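Taking Care of Fabric Around the House: What Works for Me

I've been meaning to write up my fabric notes for ages, and after the third person in a month asked me how I keep my black jeans black, I figured it was time to sit down and do it. Most of this I learned the slow way, by ruining things. Some of it came from my neighbor Milagros Bravo, who did alterations in Stalley for years and can look at a hem and tell you what you did wrong to it.

Dark clothes first, since that's what people ask about. Turn them inside out. I know you've heard it before, but I mean everything, including the T-shirts and the pillowcases, and do up the zippers while you're at it. The rubbing is what takes the color out, much more than the water does. I wash darks cold, on the short cycle, with less detergent than the cap tells you to use. Leftover detergent dries into that dusty gray film that makes a perfectly good black shirt look ten years old! If yours already looks like that, run it again with no soap at all before you give up on it. I rescued a cardigan that way last winter and I'm wearing it as I type.

Don't put darks in with towels. Ever. Towels shed onto everything, and then you're standing in the hall with a lint roller when you should be in the car.

Vinegar: yes, in moderation. I put half a cup in the rinse when towels start feeling stiff, maybe every couple of months. I used to do it every load until a repairman, Ezekiel Gallagher, showed me the state of the rubber door seal on my old machine and suggested I quit. I can't swear the vinegar did it, but I cut back. And please never let it anywhere near bleach, not in the same load and not in the same drawer.

Now, covers. I have a lot of covers in this house - grill, sewing machine, two patio chairs, the bike - and for years I'd just fling them in a corner of the garage when they came off. Then you pick one up in spring and it smells like a basement. What I do now is shake it out outdoors, brush off the grit with a dry brush (a stiff dustpan brush is fine), wipe the inside with a rag and warm water with a squirt of dish soap, and hang it over the fence until it's bone dry. Flip it halfway through. The seams stay wet long after the rest feels finished, so pinch them before you fold.
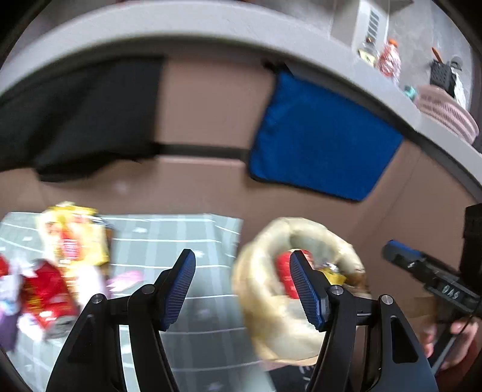 Fold covers loosely, too. A hard crease in coated fabric turns into a crack sooner or later, and the crack is where the rain gets in. I roll mine now, like a sleeping bag, and tie each one with a strip cut off an old sheet. My patio chair covers have lasted four summers this way. The pair before them made it through one.

If a cover has stopped shedding water, you can buy spray for it, and it does work, but clean the thing first or you're just sealing in the dirt. Two light coats, outside, on a day with no wind. I did it once on a breezy day in June and waterproofed the side of my car.

Onto drawstring bags and laundry bags, which nearly all of us own and hardly any of us wash. Think about what goes in them! Turn the bag inside out, pick the fluff out of the bottom corners, and wash it with whatever was in it. Knot the two ends of the drawstring together before it goes in the machine. If you forget and the string pulls out, hook a big safety pin through one end and feed it back through the channel a little at a time. A pen with the string taped to it does the job as well if you haven't got a pin, although it sticks at the side seam and you have to wiggle it.

Small holes. Fix them the day you see them, or at least put them somewhere you'll trip over them. For a tiny hole in a knit I use one strand of thread, go around the edge picking up each loose loop, and draw it closed gently - if you yank, it puckers. For anything woven, put a patch behind it. Milagros keeps a jar of scraps sorted by weight and not by color, and when I asked why, she told me a heavy patch on a light fabric will tear a bigger hole right beside it. So I sort by weight now as well.

Iron-on patches are okay if you round off the corners first. Square corners lift. I'd still run a few stitches around the edge, even ugly ones.

Grease on fabric: dish soap, dry, straight onto the spot before any water touches it. Rub it in with your thumb, leave it fifteen minutes, then wash as normal. Check it before the dryer, because once it's been through the heat you'll probably be living with it. For an old grease mark I've had decent luck with baking soda overnight and then the dish soap. It took two tries on my husband's good shirt.

Candle wax is easier than it looks. Freeze it, snap off what you can, then lay brown paper on top and use a warm iron, moving the paper each time it soaks through. Skip anything printed, the ink comes off. Ask me how I know.

Pet hair comes off most upholstery with a damp rubber glove. Stroke in one direction and it rolls up into little sausages you can pick off by hand. It doesn't work well on velvet, and if anybody has a trick for velvet I would love to hear it.

One more on storage, as I've had moths. Wash wool before you put it away, even if you only wore it the once. Cedar blocks smell lovely and need a quick sanding every so often to keep smelling of anything. I keep my sweaters in zippered cotton bags, and I go through the whole shelf at the end of summer and shake everything out on the back step.

Next time I'll do curtains, which are a whole other headache. Mine are still soaking in the tub.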